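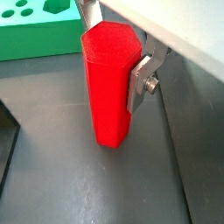
A red hexagonal block, six sides and no opinions.

ILLEDTHORPE TOY LIBRARY REOPENS ON WEDNESDAY, MOSTLY COMPLETE

Illedthorpe Toy Library will reopen on Wednesday at 10am in its new home above the Karnine carpet shop, ending a closure that was meant to last a fortnight and ran until July.

The library lends toys, puzzles and games to families across the town. It went into storage with 400 items on its books and has come out with 397. Two of the missing are jigsaws. The third is a drum kit, and no appeal for its return is planned.

Membership costs £8 a year for each household, the same as before. Members may borrow up to 6 items at a time and keep them for three weeks. Fines have been dropped, as collecting them cost more in biscuits than they ever brought in.
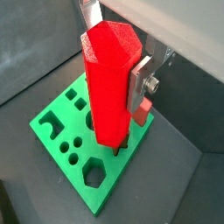
Red block and green shape-sorting board, with a star-shaped hole below.

Kofi Eshun, who runs the library, said: "People kept stopping me in the chemist's to ask when we were opening. I have started using a different chemist. We're delighted to be back, and the new room has a radiator that works, so the winter sessions may be taken with coats off."

The shelves have been rearranged by age, with wooden railways given a bay of their own after years of creeping into everybody else's. Pushchairs can be left at the foot of the stairs. There is a lift, shared with the carpets, and the carpets have priority until noon.

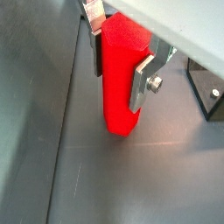

What's new

A sorting and stacking section for under-threes has been paid for by Lidico, the local printing firm. Etornam Tetteh of Lidico said: "We were asked for a raffle prize and it got out of hand."

Grandparents and childminders can now join in their own right. Returned puzzles will be checked at the desk, slowly, while you wait.

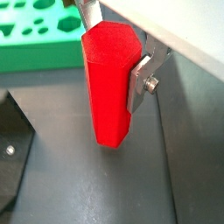 Opening times

Wednesday, 10am to 3pm, term time and holidays. New members should bring proof of address and a strong bag.

Press enquiries: Kofi Eshun, Illedthorpe Toy Library. Please ring during opening hours and let it ring.

ENDS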